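1 min read

About Gronano

We're a Saturday cooking school for people who think they can't cook, and we love it! Lyle Tran and Priit Krūmiņa started it with one rented stove and a borrowed set of knives, and we now have 14 places in every class (they do fill up, so write early).

Beginners start with eggs, rice and a simple soup. Then Wahyudi Sopacua takes over for the sauces and fried noodles, and the room gets loud in the best way.
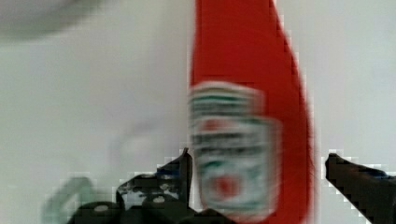 Courses run for 3 months, with a new one starting each November. You'll cook at every session and eat what you made at the long table, usually with somebody's cousin squeezed in at the end. Bring an apron and a box for leftovers – we've got the rest. Teens are welcome from age 16.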